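Community Help > History and Heritage > Commemorations and Dates

Why does our heritage day fall on a different date from the founding date on the plaque?

Asked in November. 3 answers. Viewed 1,294 times.

I maintain the local history pages for Kendel, a small town that marks its founding each year on a fixed Sunday. The plaque on the old council building gives a founding date in the spring. The heritage day is held in late autumn. Both are described in official material as "the anniversary of the town".

I have checked the following so far:

The charter, which I have seen only as a typed transcript. It has one date at the top and a different one beside the seal.
The council minutes for the year the heritage day was adopted. They record the vote but give no reason for the date chosen.
A school booklet published for the centenary, which repeats the plaque date without a source.

The town had fewer than 3,000 residents at the time of the charter, so there was no local newspaper. The nearest one was printed in Jaridico and I have not been able to search it.

My questions are these. Is it normal for a charter to carry two dates? Which of them counts as the founding? And is there a usual way to present this on a page that will be read mostly by school pupils and people planning a visit?

Answer 1 (accepted)

Two dates on a charter are normal. The date at the top is usually the date of the grant, meaning the day the authority agreed to it. The date beside the seal is the day the document was sealed and became effective. A gap of several months was common where fees had to be paid first or where boundaries were in dispute.

There is often a third date as well: the first meeting of the council set up under the charter. In my experience this is the one most often chosen for a public holiday or heritage day, as it was a public event that people attended and remembered. It may not appear in the charter at all. Look for it in the first minute book, on the first page, and check whether the month agrees with your heritage day.

Some points on method.

A typed transcript is not adequate for settling this. Typists routinely normalised dates, and some converted old-style years to new-style years without saying so. Ask the record office for an image of the original. If the original is lost, ask for the enrolled copy, which is the version written into the central register when the grant was made. The enrolled copy normally carries the grant date only.

Check whether the heritage day was adopted by resolution or by by-law. A resolution often has no explanatory text. A by-law will usually have a preamble, and the preamble is where the reason for the date is given. If your minutes record only a vote, the papers circulated before the meeting may survive in a separate series, often catalogued under "correspondence" or "clerk's papers".

Do not rely on the centenary booklet. Booklets of that type were normally compiled from the plaque, and the plaque was often compiled from an earlier booklet. They should be treated as one source.

I had the same problem with the Guerreiro parish pages. The plaque gave the grant date, the fair was held on the date of the first meeting, and a later leaflet had averaged the confusion by giving the year alone. My page now has a short table with each event, its date, and the document it comes from. Complaints stopped after that.
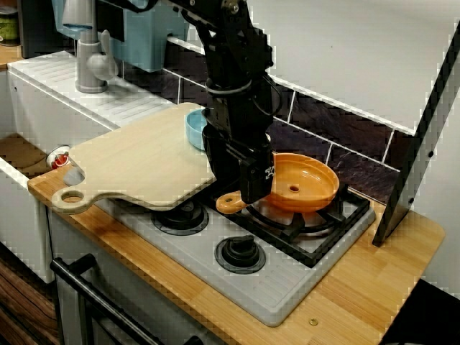 Robotic gripper over an orange toy frying pan.

For the wording, I suggest one sentence near the top of the page, such as: "The town's charter was granted in the spring and its heritage day is held in late autumn." Then put the detail lower down under its own heading. Visitors need the date of the event. Pupils need one date they can write down, with a note of what happened on it. Avoid the word "founded" unless you say what you mean by it. There were almost certainly people living there before the charter.

If the first meeting does turn out to match the heritage day, cite the minute book by its reference number and folio. Page numbers in old minute books are unreliable where the volumes have been rebound.

Answer 2

It could just be the weather or the harvest. Our one in Ikis was moved because nobody came when it was held in the lambing season. It was moved by 17 weeks and the old date stayed on the signs for years. I don't think there was a document, people just agreed it. Try asking someone older.

Comment on Answer 2: A change of date for a council event would normally need a decision recorded somewhere, even if it was informal. It may be under the budget for the event and not under the event itself.

Comment on Answer 2: Ours wasn't a council event, it was run by the show society.

Answer 3

Agree with the first answer on the two dates. One addition on the newspaper. If the Jaridico paper has not been digitised, the library there may hold a card index to local notices. Search under the name of the first mayor or chairman as well as the name of the town. Reports of first meetings were often filed under the person.

Also check the calendar for the heritage day year. Where a day is fixed to a Sunday, the printed date moves from year to year, and someone may have copied one year's date as if it were permanent. If the charter is now more than 100 years old, the centenary programme should state which anniversary was being celebrated. That would tell you which date the council itself considered correct at that time.

Follow-up from the asker

Thank you. The first minute book is held off site and I have requested it. The clerk's papers are catalogued but have no item list, so that will take longer. I have removed "founded" from the page in the meantime and put in the two charter dates, marked as taken from a transcript.

Related questions

How do I cite a charter when only a copy survives?
Old-style and new-style years in parish records
Who is responsible for correcting an error on a plaque?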